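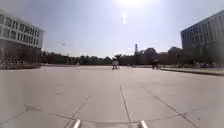 What is a plaza for?

A plaza is for everything that happens between buildings: crossing, waiting, meeting, sitting, selling, playing, and sometimes doing nothing much at all.

Chapter 4
The Space Between Buildings

Most people who start learning about cities look at the buildings first. That makes sense. Buildings have names and addresses, and they get their own plans and their own opening days. But spend one lunch hour standing in the open ground between two of them and you'll find a whole second city, with its own paths and favorite spots and rules that no one wrote down. I have been teaching this chapter for 15 years and it is still the one I look forward to most!

The open ground in the opening photograph is about as simple as a plaza gets. Pale paving, a large building on either side, a low strip of planting at the foot of the white one, and dense trees closing off the far end. Simple places are wonderful to learn from. With so little to look at, you start asking better questions. Where would you walk? Where would you stop? What would you want at your back if you sat down to eat a sandwich?

Edges and middles

Designers often talk about a plaza as if it were a floor. It helps to think of it as a room as well - one with walls of different kinds. A row of windows makes one kind of wall. A line of trees makes another, softer and more uneven, and it lets your eye wander along the top. Shrubs are hardly a wall at all, yet even a low strip of them keeps feet away from the base of a building and tells people where the paving ends.

People tend to settle along the edges of a room like this. When Ohemaa Issahaku mapped lunchtime use of the main square at Bronddale for her student project, she recorded 1,491 people over a single week. Of those who stopped for longer than a minute, 70 percent stopped near an edge. The middle was for crossing. Her maps are reprinted in Section 4.3, and they are a joy to read closely (look for the little cluster beside the bicycle racks, which puzzled her for days).

Light, glare, and shade

Pale paving bounces light. On a dull January morning that can lift a whole square, and on a clear day with the sun facing you it can make you squint and hurry across. Dark planting and tree canopies do the opposite, soaking up brightness and giving tired eyes somewhere to rest. Look again at the photograph and notice how much of the sky the sun has washed out, and how dark the trees seem beneath it. Then think about which way you would want a bench to face.

Landmarks

A tall, thin shape above the treetops is a great help to anyone finding their way. It hardly matters whether it's a tower or a chimney. If you can see it from many places, you can steer by it. Nana Nutsugah's walking survey of Tunlow, which we return to in Section 4.5, asked 17 newcomers to draw the town from memory, and nearly all of them put the water tower in before they drew a single street.

Before you read on

Choose an open paved space you can visit twice, once in the morning and once in late afternoon. Bring a pencil and plain paper. Sketch the edges first, then mark where the shade falls and where people stop. Don't worry about your drawing - wobbly lines are fine, and mine have always been terrible. Keep both sketches, as you will need them for the exercise at the end of Section 4.2.

Key terms in this chapter: edge, enclosure, desire line, glare, canopy, landmark, threshold.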